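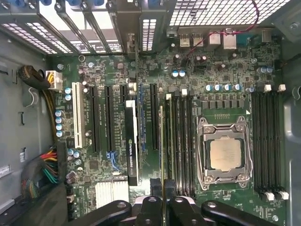 Ghaffari WS-4 Teardown Cell
Bench-top robotic cell for computer disassembly and component recovery

Product group: Cells and workstations
Availability: built to order
Lead time: 10 weeks from approved layout drawing
Sales contact: Vimala Unnithan
Applications contact: Nazanin Tehrani

Overview

The WS-4 is a single-arm cell for opened desktop workstations and servers. It is sold to refurbishers, asset recovery shops and training labs that already sort and grade boards by hand and want to move part of the handling to a robot. The operator opens the chassis and loads it. The arm handles access, positioning and removal inside the case, using a linkage gripper and a camera mounted at the wrist.

The cell is priced and quoted as a base unit plus options. Most of the variation between quotes comes from the fixture plates and the gripper fingers, so these are covered at some length on this page. Please read the planning section before requesting a quote. Incomplete requests go back to the sender and lose their place in the queue.

What the base unit includes

Arm and controller
Linkage gripper with one set of standard fingers
Wrist camera with cable and bracket
Inulero control software, one seat
One flat fixture plate with 4 adjustable stops
Enclosure panels for two sides
Emergency stop and door interlock
Commissioning visit, 2 days

Not included: bench, compressed air, ESD flooring, bins, operator PC, network switch. The cell can be mounted on an existing bench if the top is rigid and level. Send a drawing of the bench with the request.

Working inside a chassis

Reach into a case is limited by the walls and by whatever stands up from the board. Memory slots, retention levers and drive cages all take up space that the gripper body also needs. A finger that clears the memory banks on one model may foul the drive cage on the next. Check clearance at the gripper body as well as at the fingertip. The body is much wider, and it is usually the body that makes contact first.
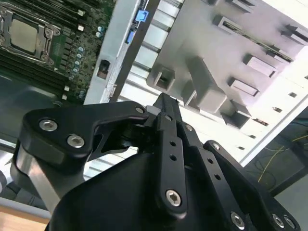 WS-4 gripper at an open server chassis, near the drive cage. CPU socket and memory slots at upper left.

Standard fingers suit rigid parts with two accessible faces. Narrow fingers are recommended for work between a chassis wall and a drive cage, or between adjacent expansion cards. They carry a lower load limit and should not be used for power supplies or full-size cooler assemblies.

Cables are the most common cause of stopped cycles. Loose harnesses move when a neighboring part is lifted, and the stored approach path may no longer be clear. The base software does not plan around cables. Have the operator tie back or remove harnesses before loading, or budget for the Wandex path check option, which compares a fresh wrist image with the stored reference before each approach and holds the arm if the two disagree.

Tasks by level

Level 1 – covered by the base unit
Visual inspection from stored camera positions
Removal of released memory modules
Removal of released expansion cards, bracket screw already out

Level 2 – requires options
Opening of memory latches and card retention clips
Removal of drives from tool-free cages
Disconnection of main power and SATA connectors

Level 3 – quoted after a sample trial
Opening of CPU load levers
Removal of processors from open sockets
Any task on a board with bent or missing retention hardware

Level 3 work on sockets with exposed contact pins is quoted for recovery of the processor only. We do not quote on the condition of the socket afterward. Coolers must be removed and thermal compound cleaned off by the operator before loading.

Options

Narrow finger set
Soft-pad finger set, for heat spreaders and labeled surfaces
Fixture plate, tower chassis
Fixture plate, rack chassis
Wandex path check
Inow label reader, for part numbers on cards and modules
Second bin rail
Enclosure panels, remaining two sides
Additional Inulero seat
Spare wrist camera

One fixture plate holds one chassis family. Sites that process mixed lots normally start with two plates and add others after the first quarter. The base unit controller stores up to 6 plate profiles. Changing a plate takes one person and a hex key, and the cell must be re-referenced afterward from the start screen.

Planning and budget

Four cost lines are regularly left out of first-year budgets.

Fixture work. Each new chassis family needs a reference run, with stored camera positions and at least one verified approach per task. Allow one technician day per family for Level 1. Level 2 takes longer and depends on how many connectors are involved.

Finger wear. Pads and finger tips are consumables. Order a second set with the cell. A cell waiting for fingers costs more than the fingers do.

Operator time. The WS-4 does not run unattended. One trained operator is required at the cell for loading, harness work and clearing holds. Two cells can share an operator if both are running Level 1 tasks and the loading positions face each other.

Lighting. Bare sheet metal and light-colored plastic reflect strongly under a single side lamp, while dark boards beside them stay underexposed. The wrist camera has a fixed exposure per stored position. Plan for diffuse light from two sides, and do not place the cell next to a window without a blind. Lighting is the buyer's responsibility and is checked on the first day of commissioning.

Annual service is optional in the first year and required from the second year for the warranty extension to remain valid. It covers joint inspection, gripper linkage screws, camera calibration and software updates. Travel is billed separately.

Site requirements

Grounded single-phase supply on its own circuit
Bench rated for the arm and one loaded chassis
Clear access on the loading side
ESD wrist point within reach of the operator
Wired network connection – wireless is not supported for the controller
No forklift traffic within the marked cell area

Requesting a quote

Send the following to Vimala Unnithan:

Chassis makes and models, with expected share of each
Tasks wanted, by level
Shifts per week
Bench drawing or floor plan
Photos of the opened chassis from directly above, cooler removed if Level 3 is requested
Preferred delivery month

Layout questions and sample trials go to Nazanin Tehrani. For a trial, ship two units of the same model, one of them complete and working. Trial units are returned opened, with removed parts bagged. Units received by Friday are scheduled the following week. Trial slots for March are allocated in order of arrival.

Trial fees are credited against the cell if an order is placed on the same quote number. Quotes can be revised once for a change of options. A change of chassis family after the layout drawing has been approved is treated as a new quote.

Related items

Ghaffari WS-2 inspection arm, without gripper
Ghaffari bin rail, spare sections
Inulero offline seat for path preparation
Inow label reader, standalone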